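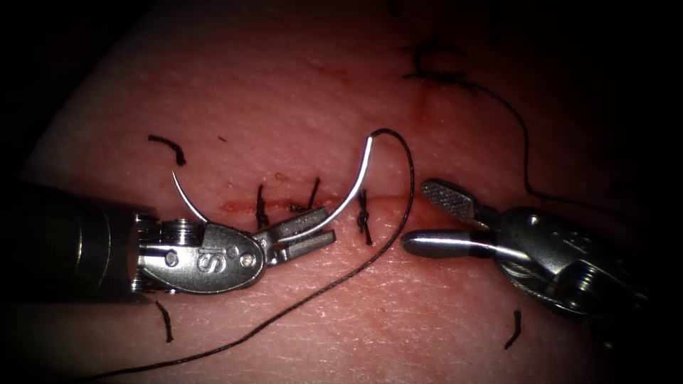 Two-arm suturing on a tissue pad, three knots tied along the incision.

# Lillbridge Stitches

Tags: Datasets > Surgical robotics > Imitation learning

Hi! I'm Kerstin Brandes and this is the data behind my suturing policy, Vindon. There are 236 episodes in here, each one a single interrupted stitch from needle pickup to the trimmed tails.

I started out training on the fixed camera alone and got stuck at 28 percent full stitches on the test pads. Adding the close-up view took me to 60 (same network, same number of steps, I checked twice!). Most of what's left is thread trouble. The policy grabs the wrong part of the loop, or pulls the tail right through before the second throw.

## Using it

- `episodes/` has video and joint angles for both arms
- `labels.csv` marks where each throw begins
- skip the June batch if you need gripper force, I logged it with the wrong scale

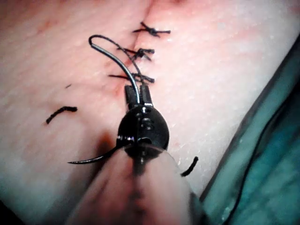 Lovisa Blomqvist thinks the throw labels begin too late and wants them moved back to the moment the thread is first gripped. I've put her version in `labels_alt.csv`, so try both and tell me.

## Comments

**Michalík:** labels_alt gave me 66 on my own pads, thanks

**rirnulitz_fan:** Is the license okay for a class project?

**Kerstin:** Yep, go ahead!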